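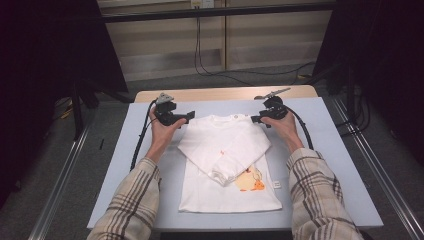
Daranee Nilsuwan wrote in to say that the lower bend at Skiketness still worries her after dark, and could we please check it from the driver's side as well as on foot? Great idea, Daranee, and it's now item 1!

POND ROAD CHECKS, SKIKETNESS, AUGUST
Filled in by Shoaib Rind

1. Lower bend, driven at dusk
Pass. The new reflectors are brilliant, you pick them up from 100 metres.

2. Barrier between road and water
Fail. Posts 14 and 24 move when pushed. Reported to Groron.

3. Lifebuoy and throw line
Pass. Line untangled and repacked, seal fitted.

4. Gate to Skinerance Lane
Pass. Locks properly at last, and what a difference that makes.

5. Marker rags on loose posts 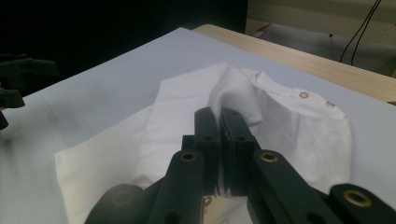 Loose posts need a rag on them until they are mended, and white shows up best in headlights. Old cotton is fine. Gather the middle into a tight upright fold, like the one pinched up in the white cloth here, then wind your string round the base of it and tie it to the post. Both posts done, and they look very smart!

6. Emergency location sign
Partly. Readable, but ivy is creeping over the grid reference. Bring shears.

Next check: same route, start 900 metres further up at the Ratanaporn turning.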